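30 March 2020

Monday again. Kershaw has decided the folding bench is the future, so the two Jatix arms get the green stuff and I get a stool and a clipboard. I used to fold 400 pieces a shift. Now I watch.

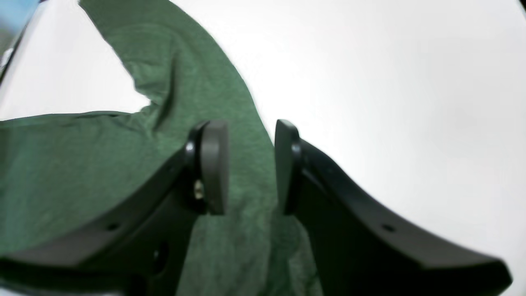
Will it take my job? It's taken the folding, and left me the straightening out, the paperwork and the swearing.

The Dillura shirts are the worst, all slither. The arms did 106 before lunch and I redid the collars on a fair few of them, which doesn't go on the chart because the chart only has a column for the arms. My wrists feel better than they have since February, I'll give it that - my backside is another matter.

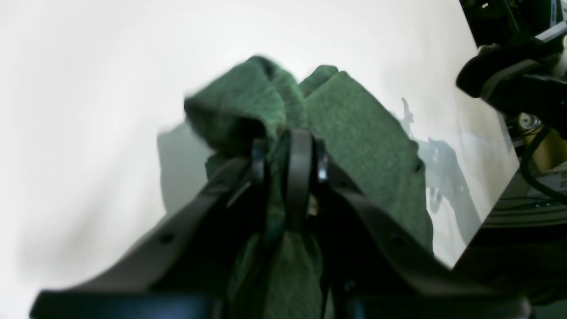 Asked for a cushion. Was told to put it through Drorkus, the new request system, which wanted to know what colour my fault light was. I put green.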